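학생 프로젝트 보고서
과제명: 대학 아이스하키 동아리 리그의 슛 위치와 득점 관계 분석
과목: 스포츠 데이터 기초

1. 주제를 정한 배경

아이스하키 중계를 보면 해설자가 유효 슈팅 수를 자주 언급한다. 슈팅이 많은 팀이 경기를 지배했다는 식의 설명이 따라온다. 우리 조는 이 설명이 아마추어 경기에도 맞는지 확인하고 싶었다. 조원 중 두 명이 동아리 선수로 뛰고 있어서 경기 영상과 기록지를 구하기 쉬웠던 점도 주제 선정에 영향을 주었다.

프로 리그는 슛 위치, 슛 종류, 골리의 움직임까지 기록이 남는다. 동아리 리그는 사정이 다르다. 기록지에는 득점 시각과 득점자, 도움, 반칙만 적혀 있고 슛이 어디서 나왔는지는 없다. 그래서 분석에 앞서 자료부터 만들어야 했다.

2. 자료 수집

대상은 Prondby 링크에서 열린 동아리 리그 경기이다. 관중석 중앙에 고정한 카메라로 찍은 영상만 사용했다. 골대 뒤에서 찍은 영상은 거리 판단이 어려워 제외했다. 이렇게 해서 남은 경기가 40경기이고, 여기서 슛 1,074개를 기록했다. 득점은 157개였다. 페널티 슛과 빈 골대에 넣은 득점은 처음부터 세지 않았다.

기록에는 무료 표기 프로그램인 Flillar를 썼다. 영상을 멈추고 링크 도면에서 슛 지점을 누르면 시각과 좌표가 함께 저장된다. 슛 한 개에 필요한 항목은 다음과 같이 정했다.

슛 지점
슛 종류(손목 슛, 강한 슛, 백핸드, 방향 전환)
결과(득점, 세이브, 수비 블록, 빗나감)
직전 상황(패스 직후, 리바운드, 단독 돌파, 기타)
인원 상황(동수, 수적 우위, 수적 열세)

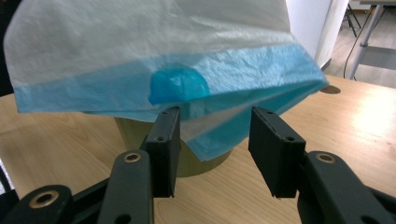 두 사람이 같은 경기를 따로 기록한 뒤 결과를 맞춰 보았다. 슛 지점은 대체로 일치했지만 슛 종류에서 차이가 컸다. 특히 손목 슛과 방향 전환을 구분하는 기준이 서로 달랐다. 스틱에 퍽이 닿아 있는 시간이 눈에 보이면 손목 슛, 지나가는 퍽의 방향만 바뀌면 방향 전환으로 정하고 앞서 기록한 경기를 다시 보았다. 이 작업에 예상보다 2주가 더 걸렸다.

3. 구역 나누기

공격 지역을 다섯 구역으로 나누었다. 골대 바로 앞, 좌우 페이스오프 서클 사이의 슬롯, 왼쪽 서클, 오른쪽 서클, 블루라인 부근이다. 처음에는 Shaikh 방식이라고 불리는 격자 구분을 적용하려 했으나 칸이 너무 많아 슛이 한두 개뿐인 칸이 생겼다. 우리 자료의 크기에는 다섯 구역이 적당하다고 판단했다.

골대 바로 앞과 슬롯의 경계는 골 크리스 앞쪽 끝에서 스틱 두 개 길이로 잡았다. 정확한 거리를 잴 수 없는 영상이 많아서 눈으로 판단할 수 있는 기준이 필요했다.

4. 결과

슛이 가장 많이 나온 곳은 블루라인 부근이었다. 그러나 득점 비율은 이 구역이 가장 낮았다. 득점 비율은 골대 바로 앞이 가장 높았고 슬롯이 그다음이었다. 좌우 서클은 서로 큰 차이가 없었다.

직전 상황별로 보면 리바운드에서 나온 슛의 득점 비율이 높았다. 단독 돌파는 기대만큼 높지 않았다. 영상을 다시 보니 골리가 일찍 앞으로 나와 각도를 줄인 경우가 많았다. 수적 우위 상황에서는 블루라인 슛의 비중이 더 커졌는데, 퍽을 돌리다가 마지막에 먼 곳에서 쏘는 흐름이 반복되었다.

경기 단위로 비교하면 슛이 많은 팀이 이긴 경기와 진 경기의 수가 비슷했다. 골대 앞과 슬롯의 슛만 따로 세면 많이 쏜 팀이 이긴 경우가 뚜렷하게 늘었다.
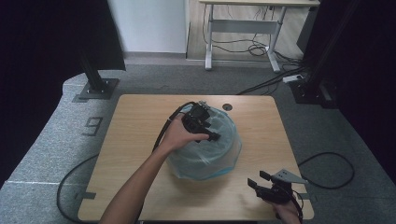 발표에서는 구역별 결과를 어떻게 보여 줄지가 문제였다. 색을 여러 개 쓰니 빔프로젝터 화면에서 서클과 슬롯이 잘 구분되지 않았다. 그래서 한 가지 색의 농도만 바꾸기로 했다. 사진 속 비닐봉지는 연한 파란색이고 아래쪽 둘레에만 더 짙은 파란 띠가 있는데, 이 정도 농도 차이면 뒷자리에서도 두 구역의 경계가 보일 것으로 생각했다. 최종 도면에서는 득점 비율이 높은 구역을 짙은 파랑, 낮은 구역을 연한 파랑으로 칠했다. 블루라인은 혼동을 막기 위해 검은 점선으로 바꾸었다.

5. 한계

골리의 실력 차이를 반영하지 못했다. 같은 위치의 슛이라도 Orden 팀처럼 경험 많은 골리가 있는 팀을 상대할 때와 초보 골리를 상대할 때는 결과가 다르다. 골리별로 나누면 표본이 너무 작아져서 이번에는 전체를 합쳐 계산했다.

수비 블록이 기록에서 빠졌을 가능성도 있다. 선수들이 겹치면 퍽이 보이지 않는 순간이 있었고, 이런 장면은 두 사람의 의견이 같을 때만 포함했다. 비슷한 분석을 하려면 슛이 4,000개 정도는 있어야 인원 상황까지 나누어 볼 수 있을 것 같다.

6. 앞으로 할 일

다음 학기에는 기록 항목에 패스가 좌우로 링크를 가로질렀는지를 추가할 계획이다. 득점 장면을 다시 보면서 이런 패스가 자주 눈에 띄었지만 항목이 없어 셀 수 없었다. 기록 기준표와 구역 도면은 동아리 자료실에 올려 두었고, 9월에 새 시즌이 시작되면 같은 양식으로 첫 경기부터 기록한다.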